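Fumura Users Board > Faults and Safety > Arm drops after protective stop, rod into the board

Started by kazmi_f

kazmi_f
Thursday, 07:40
Need some heads please, in a rush, back on the cell at 10.

Block pushing cell. Single straight rod on the wrist, toy shapes on a wooden board, board bolted to a blue hole-pattern table. Arm had done 2,327 pushes with no trouble at all. Yesterday afternoon it hit a protective stop halfway through a push, fine, whatever, happens. I cleared it from the pendant and as the brakes let go the wrist sank 3 mm. Tip was already low so it went straight into the wood. Small dent. No one hurt, no hands in there.

Controller log says code 354, "load mismatch". Then nothing. No second stop when it touched, and that's the bit I don't like.

Using the Nudevix controller, firmware from January. Anyone?
Farzana

radebe_rig
Thursday, 07:58
Payload. It's always payload. You've swapped the tool and left the old mass in. Brakes come off, controller holds up the wrong weight, arm sags. Check the tool page.

kazmi_f
Thursday, 08:05
Checked it twice. Mass is right for the rod. Centre of gravity is right too, I weighed the thing on kitchen scales.

radebe_rig
Thursday, 08:09
Right in the menu or right in the program? Two places on that controller. Program one wins after a restart.

tinpot
Thursday, 08:31
Disagree with radebe. Wrong payload gives you a slow drift, you'd see it in freedrive as well. A quick sink on release is a tired brake. Had one on our Bullenance line, same thing, joint 2. Swapped the brake and it went away. I would not run it until somebody's had the cover off.

radebe_rig
Thursday, 08:36
You can't call a brake from one sink. One!

tinpot
Thursday, 08:38
I can call it unsafe from one. Different question.

l_ostrowski
Thursday, 09:02
Lucinda here, mod hat half on. Can you both stop a sec.

Farzana – what was the force limit set to? If it touched wood and didn't stop then either the limit's too high or it's not looking in Z. Lots of pushing set ups only watch sideways force, people copy the settings off each other. And was the recovery speed on full?

kazmi_f
Thursday, 09:10
Ah. Going to look. Force limit was set up before I came to this cell.

kazmi_f
Thursday, 09:34
OK so. Z force is switched off. X and Y only. Recovery speed was full, yes, sorry.

And radebe – program payload is the old two finger gripper, so you were right about there being two places. Doesn't match the menu at all. Much heavier.

radebe_rig
Thursday, 09:37
THANK you

tinpot
Thursday, 09:41
Hang on though. If it thinks the tool's heavier than it is, it pushes UP when the brakes come off. Not down. So that gives you the 354 but it doesn't give you the sink. Still say brake.

radebe_rig
Thursday, 09:49
Depends how it's mounted and what the other joints do.

tinpot
Thursday, 09:50
It's a wrist with a rod pointing at the floor. It goes up.

l_ostrowski
Thursday, 09:58
I'm with tinpot on that bit. Payload wants fixing whatever happens but don't call it solved. Brake test before anything else. Here's what I'd do, in this order. Shout if you think it's wrong.

1. Lock it off, tag on the pendant, tell whoever's on the next shift.

2. With power back on and nobody inside the guard, jog the tip well clear of the board and the blocks. Don't test with it hovering over the wood like this. 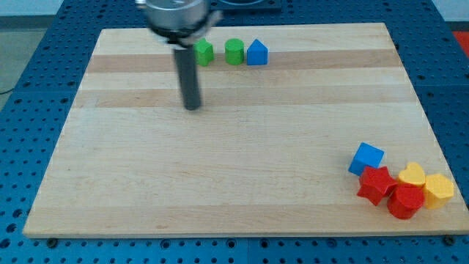 3. Fix the payload in the program, restart, read it back in both places.

4. Turn Z force on. Start low. Nuisance stops are fine for a day.

5. Recovery speed right down and leave it there.

6. Brake test, each joint, dial gauge under the wrist if you've got one. Write the numbers down. Any movement on release you can measure twice, ring service and leave it off.

kazmi_f
Thursday, 10:12
Doing it now. Got a gauge off the lathe lads. Tag's on.

radebe_rig
Thursday, 10:20
Would put 5 before 2 personally. You're jogging with the speed still up otherwise.

l_ostrowski
Thursday, 10:24
Fair, yes. Do 5 first.

kazmi_f
Thursday, 13:47
Payload fixed, Z on, speed down. Brake test: joint 2 moves on release, same direction both goes. Others dont. Service rung, they can't come till next week so the cell's off and the tag stays.

tinpot
Thursday, 13:52
Get them to bring the brake with them. Ours came to look first and then went away to order it.

radebe_rig
Thursday, 14:05
Ok, brake. Still want to know what set off the 354 mid push. Can you post the log from a minute before?

kazmi_f
Thursday, 14:11
Will pull it off tonight and stick it in a new thread.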